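Home | Young Visitors | Things at Home | Tidy Tables | Contact
Print this page | E-mail this page

Praltivwood Museum of Everyday Things
A place for every pen

Most desks collect small objects. Pens roll away and brushes fall over. An organiser is a holder with walls inside it, called dividers. The spaces between the dividers are called compartments. 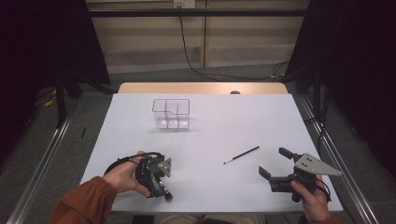

Page last changed: Tue 29 December

A pen lying flat takes up more of the table than a pen standing up. It can also roll off. Before putting a pen away, children should check that its cap is on.

Many organisers are clear, so the contents can be seen from any side. Some have a tall back and a lower front – short things are then easy to reach. A make-up brush should stand with its bristles at the top, so that they are not squashed. The shiny metal part below the bristles is called the ferrule. 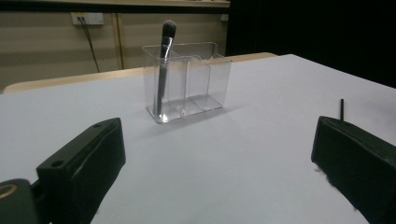 Brahim Abdelaziz writes that at his house the pens and the brushes have separate compartments, as ink once got on a brush and then on everybody's face.

Visitors aged 12 and under may sort a tray of objects in the Gulolska Room. Please ask at the desk for a tray.

Contact us | © Praltivwood Museum, Zendthorpe | Back to top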